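Skunetine (cannabis variety)

Skunetine is a mostly indica variety of cannabis, grown chiefly for its heavy, earthy smell and its short, sturdy shape. It is usually said to come from a cross between Drudano, an old hillside plant with broad leaves, and a skunk line whose exact parentage has been argued over for as long as people have been growing it. The seed house Sakamoto was the first to sell it under the present name, though cuttings had been passed from hand to hand well before that.

Growth and appearance

The plant stays low and bushy, and growers with little headroom tend to be very fond of it for that reason. Side branches come early and fill out nicely if the tip is pinched once or twice. The leaves are a deep green that may turn purple toward the end of a cool fall, and the buds are dense, rounded and sticky enough to gum up a pair of scissors in no time.

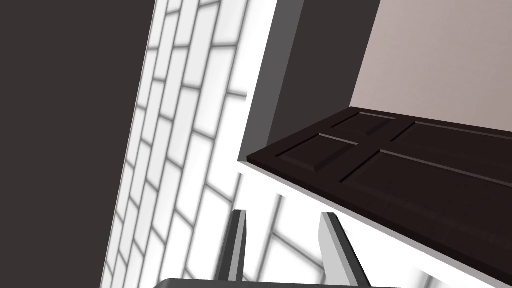 Indoors, a well-fed plant gives some 300 grams per square meter, while outdoor plants in a warm, dry spot have been known to reach 447 grams apiece. Outdoor harvest generally falls in September, and it pays to keep an eye on the weather in those last weeks (the tight buds hold moisture and can rot from the inside after a rainy spell).

Aroma and effects

The smell is strong, with damp soil and pine up front and a sweeter note, something like overripe plum, once the flowers have been cured for a good long while. Users commonly describe a slow, relaxed feeling that settles in the arms and legs, and it is mostly thought of as an evening variety. Dry mouth and sleepiness are the complaints heard most often.
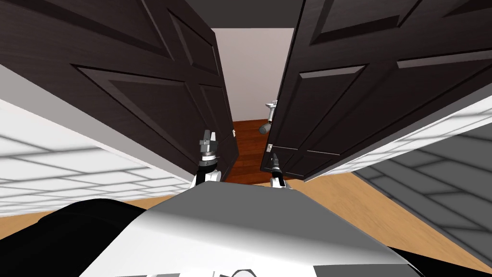 Trunuva, a rival seed house, has long maintained that the plum note belongs to its own later cross and that the original Skunetine smelled of pine and very little else. Older growers are divided on the point, and seed sold today varies a fair amount from one packet to the next.

Related varieties

Skunetine 718, a faster-flowering selection, is somewhat taller and milder in smell.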